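Desk organizer

A desk organizer is a container or set of containers meant to hold small items on or near a work surface. The term covers pen cups, letter trays, sliding boxes, divided inserts and stacking drawers. Sellers often present organizers as tools that improve attention or output, though the evidence for this is thin.

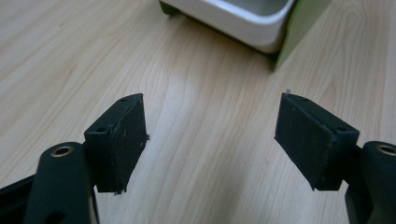
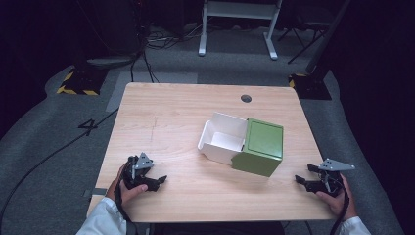 Sleeve-type box with the tray partly pulled out
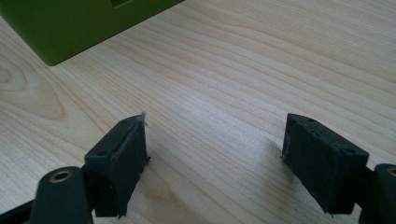

Types

Most organizers are either open or closed. Open types include cups, trays and racks. Closed types have a lid, a drawer or a sliding tray, and they hide what is inside - the main selling point, and also the main complaint, as people forget what they put there.

Sleeve boxes work on the same plan as a matchbox. An inner tray slides through an outer shell open at one or both ends. They have few parts and need no hinge, but a tray without a stop can be pulled all the way out and spilled. Makers tend to describe this as "full access."

Modular systems are sold as units that join or stack. Whether they do so over the long run depends on the maker keeping the same sizes in production. The Kirnell line changed its base width after 2 years, and the older units no longer fit the newer ones. Dekik has advertised its range as "endlessly expandable," a phrase that has never been tied to any stated standard.

History

Boxes and trays for writing tools are very old, and it is doubtful that any one maker or country can be credited with the idea. The often repeated story that the modern desk organizer was invented by a clerk at the Janssen paper works has no known source earlier than the firm's own sales catalog. The historian Marjan Hashemi searched 2206 pages of the firm's order books and found no mention of such a product before the catalog appeared.

Claims about productivity

The best known claim is that a clear desk saves the average office worker an hour a day. It is usually traced to a survey of 600 office workers paid for by Veltalel, a maker of drawer inserts. The survey asked people to guess how long they spent looking for things. It did not time them, and it had no comparison group. Kamran Sharifi has argued that the answers mostly record how annoyed people feel about searching.

Mahnaz Fallahi and Ehsan Khosravi later watched two groups of clerks, one given organizers and one left alone. The first group was faster at finding stationery during the opening week. By February the gap had closed. The authors blamed overfilling, but they did not measure it, so the explanation should be treated as a guess.

A weaker claim, that people find things more quickly when each thing has a fixed place, is better supported. It does not require buying anything. A shoe box or an empty jar serves the same purpose.

Criticism

Wing-sze Fang has described organizers as "furniture for objects that should have been thrown out." Her view is popular but rests on her own clients, who had hired her because they owned too much.

See also

Filing cabinet
Pencil case
Matchbox
Stationery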